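Robot Learning Methods, Unit 6: Training in simulation with varied surfaces
Notes by Elfriede Stöcker, Wovside, February 2024

These notes go with the second Rallov exercise. You should have read the handout on wrist cameras first.

The question is whether a grasping policy trained only on rendered pictures will still work when the background changes. A policy trained over one plain table tends to use the table as a clue. It learns where the cup is partly from the colour next to it, and fails when that colour is gone.

The method is called texture randomisation. At the start of each simulated episode the countertop is given a new surface, drawn at random from a set of 170. The cup and the gripper keep the same shape. Cup position and lighting are drawn separately, so that a given surface does not always go with a given position. 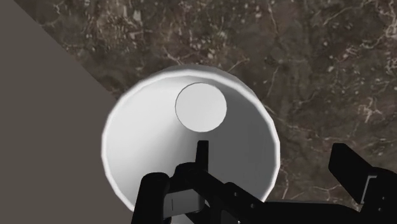
Fig. 1. Rendered view with a marble countertop. White cup, gripper open.

Note how much of the rim the gripper hides in a view like Fig. 1. The policy has to judge the cup's position from the part of the rim it can see. Busy veining makes this harder, as thin pale lines in the stone can be taken for an edge.

Leonidas Alexiou ran the comparison we use in class. Both policies had the same number of training episodes and were tested on 8 surfaces held back from training, with 100 trials on each. The fixed-surface policy did well on plain tops and badly on stone. The randomised policy was slower to train but varied much less between surfaces - see the Drallus results sheet for the full table.

One limit: the test was also done in simulation. It says nothing yet about a real camera.

For next time: train both policies with the Grube scripts and plot success for each test surface separately. Do not hand in the average alone.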